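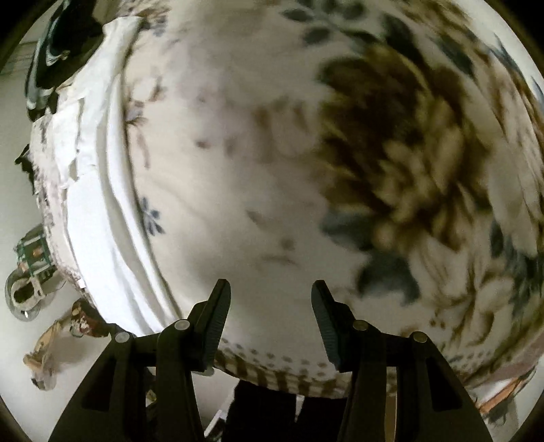
Home | Posts | House | Allotment | About

Changing over for summer

Posted in May by Catrin Landeg

I change the bedding over from winter to summer in May every year and this year it took most of a day. I had meant it to be a quick job before lunch. I'm writing down what I did because last autumn I couldn't remember which duvet went in which bag, and I ended up opening all of them on the landing.

We have three duvets for two beds. The heavy one is a 13.5 tog and goes on our bed from October. The middle one is a 4.5 tog and goes on from now until September. The third is an old feather one of my mother's that goes on the spare bed and gets used when my sister comes. I don't know what tog it is. The label has been washed blank.

The first thing I do is strip everything and open the windows. I leave the mattress bare for the morning. We had a good dry wind coming up the valley and I had both sashes open until half past twelve. The mattress is a Tidska, bought when we moved to Purkthorpe, and it is meant to be turned head to foot but not flipped. I didn't know that for the first two years and flipped it each time, which may be why there is a dip on my side. It seems no worse than it was.

Washing

Covers and sheets go in at 40, pillowcases at 60. I used to do everything at 60 but the colours went. Patterned covers I turn inside out and button up, otherwise every sock in the load ends up inside the cover in a wet lump. Even buttoned up, one or two get in.

The summer duvet fits in our machine, just. The winter one does not. I tried it once, in the old house, and the drum wouldn't turn and I had to haul it out into the bath and tread on it. It took four days to dry and smelled of pond. Now I take it to the launderette on the corner past the chemist, which has a big machine at the back. You want to get there before nine. By ten there is always someone in with horse rugs, although there is a sign up saying no horse rugs.

I put it through the big dryer there twice, with a rest in between. I pull it out and shake it and feel along the seams for cold patches, and if there are any it goes back in. Then I bring it home and hang it over the banister overnight before I put it away. A duvet can feel dry when it's hot and feel damp again an hour later, and if you bag it like that you'll know about it in October.

The feather one I don't wash at all any more. The cotton is very thin at one end and I think it would split. It goes over the line for an afternoon and I beat it a bit.

Storage

I have tried the vacuum bags and gone off them. They are fine for synthetic fillings but two out of the four I bought had let the air back in by Christmas, and the cupboard door wouldn't shut. What I use now are the zip bags made by Dosik, the cotton kind with a card window on the front. They don't make anything smaller, but they do keep the dust off and you can stack them. Each one now has a label, which is the whole point of this post:

Bag 1, top shelf: winter duvet, 13.5, double.
Bag 2, top shelf: spare pillows, two good and one flat.
Bag 3, under the spare bed: both wool blankets, with cedar.

The blankets get checked for moth before they go away. I found a hole in the green one last year, the size of a pea, and darned it in the wrong green. Nothing new this time. I hold them up to the window and go over them in strips, then they get a night in the freezer, one at a time, folded as small as they will go. I have been told it should be longer than a night but we need the freezer.

Folding

I fold duvets in thirds lengthways and then roll from the closed end, kneeling on it as I go. If you roll from the open end the air has nowhere to get out. Fitted sheets I can't fold. I have been shown by several people and can follow it while they're doing it. Mine get laid on the bed, the corners tucked in more or less, and turned into something with straight sides. They go inside one of their own pillowcases with the rest of the set, so at least I can find a full set without unpacking the shelf. I started doing that two winters ago and have kept it up.

What went

I was firm this year and got rid of some things. A single duvet cover from when our eldest was small, and two flat sheets with the middles worn through. The animal rescue takes sheets and towels but doesn't want duvets or pillows, so ring first if you're thinking of it. The better of the old sheets I cut up. Half is dust sheets for when we do the back bedroom, and the rest went up to the allotment to go over the early potatoes if we get another frost. We had one in the second week of May last year and it caught the whole row.

I also bought one new thing, a set of Jara pillow protectors, the plain ones with a zip. They rustle slightly. I noticed it the first night and haven't since.

Still to do: the curtains in our room, which need taking down and shaking at the very least, and the underside of the bed, where I could see fluff but had run out of day. The airing cupboard also wants a new slat at the bottom. One of them has been resting on a paint tin since the plumber was in.

By teatime both beds were made up again and the cat had been on each of them. It was warm enough that night for the 4.5 on its own. Then it turned cold two nights later and I had to get bag 3 out again for a blanket, so the labels have been tested once already.

Next time I'll do the allotment, as the beans are in.

Contact | © Catrin Landeg | Back to top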